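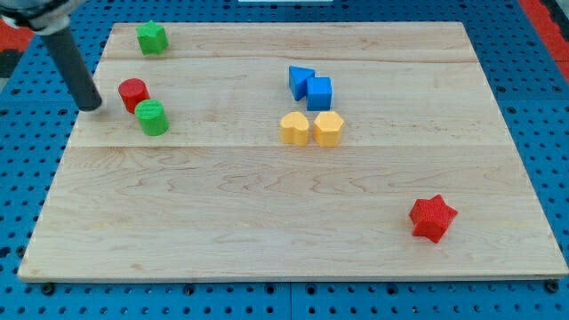

Zitholm Wood Words

A plain-text glossary and survey of everyday words for boards, grain and joints

What you'll find in this folder

Welcome, and thank you for opening the README before the data, which puts you ahead of me on most of my own downloads. Zitholm Wood Words is a collection of the ordinary words people use when they talk about a piece of lumber: the stripes, the swirls, the dark bits, the place where one board has been glued to the next. It holds 1,088 terms gathered from people who work with wood for a living, people who do it on weekends, and a fair number who simply own a table and have opinions about it.

I started the list after a long argument over the word "figure." To a furniture maker, figure is the pattern you see on the face of a board, and grain is the direction the fibers run. To almost everybody else, both of those things are grain, and a figure is a number. Neither side was wrong, and I began writing down other words where the same thing happens. The list got longer than I expected, so now it has a folder and a version number.

Files

terms.csv - one row per term, with the short definition and a region code
quotes.csv - the sentences people gave us, 1,661 of them, each tied to a term
regions.csv - the 14 region codes and what they cover
changes.txt - what moved, what was merged and what I got wrong the first time

Everything is saved as UTF-8 with commas between fields. Quotes that contain commas are wrapped in double quotation marks. If your spreadsheet program turns "3/4" into a date in the definition column, import that column as text and it will behave.

Columns in terms.csv

term: the word or phrase as most people spelled it. Lowercase unless it comes from a place name.

also: other spellings and close cousins, separated by semicolons. "Birdseye," "bird's eye" and "bird's-eye" share a row, for instance.

meaning: a definition in everyday English, never longer than two sentences. I tried hard to keep shop talk out of these, so you shouldn't have to look up one definition in order to read another.

part: where on a board the word applies. The values are face, edge, end, joint and whole.

trade: yes, no or mixed. A "yes" means that the people who gave us the word all worked with wood professionally. "Mixed" is the most interesting value, and if you only have an afternoon to spend with this data I would spend it there.

region: a code from regions.csv. Blank means the term turned up nearly everywhere.

A few sample rows, written out

curly: face, mixed. Ripples of light and dark that run across the grain and seem to shift as you walk past.

end grain: end, mixed. The surface you get when you cut across the fibers, often darker than the face once it has been oiled.

glue line: joint, mixed. The seam where two boards meet in a panel. Several people outside the trade called this "the crack," even when it was perfectly tight, and you will find that listed as a term of its own.

tiger stripe: face, no. Used for curly maple by some people and for all sorts of other boards by others. Please read the quotes before relying on this one.

How the words were gathered

Most of them came from paper cards left at the counter of Vernell Lumber, with a pencil on a string and a tray of sample offcuts beside them. The cards asked people to pick up an offcut and describe it to a friend over the phone. That question worked far better than my first try, which asked for "wood terminology" and got back a lot of blank cards and one grocery list.

The second batch came from the Friday evening class at the Egger workshop, where the beginners filled in a card at the first meeting and again at the last. You can follow the change in quotes.csv with the "visit" column, and I find it a little bittersweet. People arrive saying "the wavy part" and leave saying "figure," and some lovely phrases get lost along the way.

Things to be careful about

The collection leans heavily toward maple, oak and pine, which were what we had in the tray. Tropical woods are barely covered.

Definitions were written by one person, and in 11 rows I was unsure enough to put a question mark at the end of the meaning. Corrections to those are especially welcome.

The region codes record where a person said they learned the word, and people do move around. I wouldn't draw a map from them.

Names, phone numbers and addresses were never typed up. If a quote mentioned a person, the name was replaced with a dash.

Using and sharing

You may copy, change and reprint the collection for any purpose, including things you sell, as long as you mention Zitholm Wood Words somewhere a reader can find it. The Sanent crossword club has already used it for a themed puzzle, and "quartersawn" fit beautifully down the middle.

Sending in a word

Add a row to terms.csv and at least one sentence to quotes.csv, then send both files back together. Please give the sentence exactly as it was said, grammar and all. New words are sorted in batches, and the next batch goes in at the end of September.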